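Natalia Ochoa
@natalia_entre_hilos

Abro hilo porque me lo habéis pedido varias: cómo me leí entera la saga de Prudska este año, cinco tomazos, con trabajo, mudanza y un gato que se sienta encima de las páginas. Va largo, avisados quedáis 🧵

1/ Lo primero, confesión. Empecé en septiembre y lo dejé a los dos capítulos. Dos. Me pareció un tostón de linajes, primos y herencias de molinos. Lo devolví a la estantería muy ofendida.

2/ Luego Jolán Lakatos (mi compañera de club de lectura, la que se ha leído todo) me dijo: sáltate el prólogo y vuelve a él cuando acabes el primer tomo. Mano de santo. El prólogo está contado por alguien que no conoces hasta la página trescientas y pico, ¿a quién se le ocurre?

3/ Total, 1.171 páginas solo entre los tomos uno y dos. Lo sé porque me lo fui apuntando en una libreta como una loca, con fecha y todo. Hay días que pone "4 págs, me dormí".

4/ La edición: yo tengo la de Szilágyi, tapa blanda, letra enana. Si podéis, buscad la de Pellar, que trae árbol genealógico al final y os va a hacer falta. Hay tres Istvanes. TRES. Y uno se muere y a otro le ponen su nombre.

5/ Lo mejor con diferencia es el tomo tres, el del invierno en Worcombe. No pasa casi nada, una señora espera una carta y discute con su cuñada por unas mantas, y yo lo leí en el metro pasándome de parada. Dos veces en la misma semana.

6/ Lo peor, el cuatro. Se nota que quería llegar al final y mete un juicio que dura ciento y pico páginas. Lo leí en diagonal y no me arrepiento (Jolán no me habla desde entonces, es broma, o eso creo).

7/ Me preguntáis mucho si subrayo. Sí, a lápiz, y doblo esquinas también, ya podéis dejar de seguirme 😂 En los prestados no, que una tiene principios. Ahí uso tiques de la compra.

8/ El horario que me funcionó: media hora con el café y lo que cayera antes de dormir. El móvil en la cocina. Suena a consejo de abuela, pero probé de todo y el resto me duraba tres días.
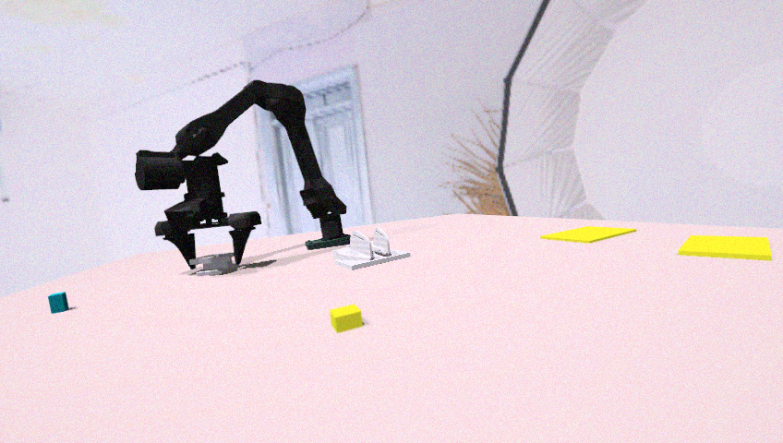

9/ Traducción: la del cinco la hizo otra persona y se nota en los diálogos. De repente todos se tratan de usted, hasta los hermanos. Me costó un montón entrar, y luego ya ni me enteraba.

10/ ¿El final? Sin spoilers: lloré en la cocina con el libro apoyado en la panera. Y después volví al prólogo, como me había dicho Jolán, y lloré otra vez, qué rabia me da que tenga siempre razón.

11/ Terminado hoy, 30 de diciembre de 2021, por los pelos. Si alguien lo quiere leer en enero que me avise y montamos grupo, pero el juicio del cuatro no me lo vuelvo a tragar.

12/ Ah, y para quien lo preguntaba: no, no hace falta leer antes los cuentos. Yo los tengo pendientes. Dejadme respirar un poco.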